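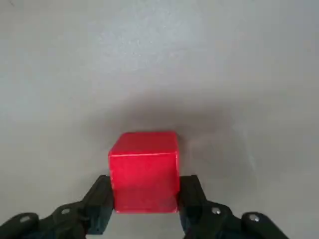 Toy Blocks

Filed under: Playthings A to Z > Wood, Bricks & Building

Search this wiki Go Advanced

Toy blocks are solid pieces, mostly cubes, that children stack, line up, knock over and chew on. You'll also see them called building blocks, alphabet blocks (if they have letters) or unit blocks (if they're cut to fixed sizes, more on those below). I've been collecting them for longer than I'd like to admit, so I'm the one who ended up writing this entry, and I'll try to keep my opinions in the right sections.

Early history

People have been giving kids lumps of wood to play with forever, and most of those lumps are long gone. In the English-speaking world, the philosopher John Locke wrote in the 1690s about dice and playthings with letters on them as a way to teach reading. Friedrich Fröbel, the German who came up with kindergarten, went further in the 1800s with his "gifts" – boxed sets of small plain shapes that a child took out, built with and put back in order. I love the putting back in order part. My own kids never got that far!

Unit blocks came along in the early 1900s in New York, where Caroline Pratt worked out a system of plain wooden pieces in matching proportions. Two of the small ones make a middle one, two middle ones make a long one, and so on. Walk into almost any preschool and you'll find some version of them on a low shelf.

Materials and finish

Hardwoods like maple and beech are the classic choice for wooden blocks, and basswood is common for the lighter alphabet kind. Softwoods are cheaper but they dent. You can also find foam, cork, cardboard, rubber and plastic, plus a very heavy stone sort that was sold in Germany from the 1880s on (a lovely thing to own, a terrible thing to step on).

Paint is where I get picky. Older painted blocks may carry lead, so please don't hand a flea market find to a baby until you've had it tested. For new ones, look for paint made for toys, and check that the edges have been eased a little before painting. Paint gets thin on a sharp corner and that's where it chips first.

Small makers

The one I know best is Popescu, a family workshop in Nestorholm that sold painted cubes by the sack. I have 83 of theirs and would happily take more. Clementina Moreira ran the paint room for years and mixed the red herself, and collectors still argue over whether the early red or the later one is nicer. (Early. Obviously.) Their biggest boxed set was called the Meneck and had 457 pieces, with a folded sheet of building ideas that is nearly always missing.

Play and learning

Little ones usually carry blocks around before they build anything. Then come rows and towers, then bridges, then walls with something shut inside, and later on whole towns with names. Ours was Wumville and it had a very strict mayor.

See also: Alphabet blocks, Dominoes, Marble runs, Stacking cups

Comments (3)

Ilir Dimitrov: The Meneck sheet does turn up. I got mine at a sale in November, folded inside the lid lining. Check yours!

Lumturie Živković: Later red is better and I will not be moved on this.

Aldo Cirillo: Could you add something on storage? Mine are in a canvas bag and the paint is rubbing off on the other blocks.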